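About Ustovent Editions

Ustovent Editions publishes short fiction and novellas, most of them in translation. We work from two rooms above a bookbinder's in Concombe and bring out a small number of titles a year in paperback and e-book. The press is independently owned and receives no income from its authors.
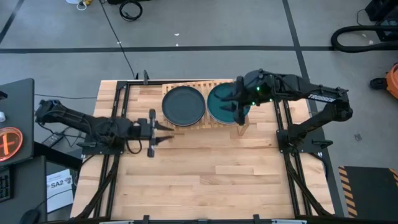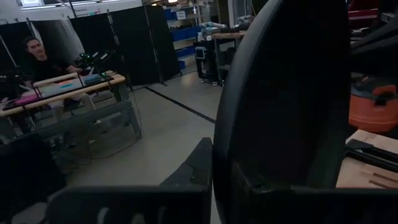
Top: dish rack with two plates. Bottom: man at a workbench.

What we publish

The list is confined to fiction under 60,000 words. Within that limit we take single novellas, linked stories and collections by one author. We do not publish poetry, memoir, children's books or anthologies by several hands. Genre is not a bar. The current list includes a ghost story set on a car ferry, a collection about a family of well-diggers, and a crime novella in which the crime is reported in the first paragraph and not mentioned again until the last chapter.

Books are issued in two series. The Rothe series is for work first published in another language. The Proltton series is for work written in English, including reissues of titles that have been out of print for ten years or more. Both series share one page size and one typeface. Spines are numbered separately, so there are two books numbered 1, two numbered 2 and so on. Booksellers should order by ISBN.

How a book is made

A standard first printing is 3,000 copies. Text paper is uncoated and cream; covers are card with flaps. Each translated title is read by 3 people before an offer is made: one who reads the source language, one who does not and sees only a sample in English, and the managing editor. Reports are written separately and exchanged afterwards. If the sample reader and the source reader disagree, a second sample is commissioned from a different part of the book.

Translators are named on the front cover, hold copyright in their translation and are paid a royalty in addition to the fee. Proofs go to the author and the translator at the same time. Changes to the source text made after the contract is signed are accepted only up to the first proof.

We do not abridge. Where a book contains passages in dialect or in a third language, the treatment is agreed with the translator before work starts and set down in a style sheet. Style sheets for published titles can be sent to students and reviewers on request. Introductions are not commissioned for new books. Reissues carry a short note on the text, placed at the back, listing the edition used as copy and any corrections made.

People

Shanti Grewal, managing editor. Founded the press after twelve years in the production department of a legal publisher. Responsible for acquisitions and contracts.

Kyrylo Hrynyshyn, editor, Rothe series. Reads Ukrainian, Polish and German. Edits all translated titles and keeps the list of outside readers.

Hemant Mishra, editor, Proltton series. Handles English-language submissions and reissues, including the tracing of rights holders and estates.

Ragnvald Lie, design and typesetting. Covers, page layout and e-book conversion.

Ermanno Fiore, sales and rights. Trade orders, library supply, foreign rights and review copies. Works mornings only.

Submissions

English-language submissions are open throughout June. Send the complete text as a single document with a synopsis of no more than one page. Covering letters are read after the text. We accept work that is with other publishers, but ask to be told if it is placed elsewhere. Replies are sent by the end of October.

Proposals for translations can be sent at any time and should include a sample of 2 chapters or 20 pages, whichever is shorter, the same passage in the original, and a statement of who holds the English rights. We cannot consider a translation where the rights have not been checked.

Agents should write to the editor of the relevant series. Work sent by post is not returned.

Review copies and trade

Review copies are sent as e-books unless a printed copy is asked for. Requests should name the publication and give an expected date. Readers who write about books on their own sites are treated in the same way as newspapers and journals.

Trade terms are firm sale or sale or return, with returns accepted between 3 and 12 months from invoice. Individual readers can order from any bookshop or from the catalogue page. Postage within the UK is included in the price.

Visits to the office are by appointment. The entrance is at the side of the building and the stairs are steep; meetings can be held on the ground floor if we are told beforehand.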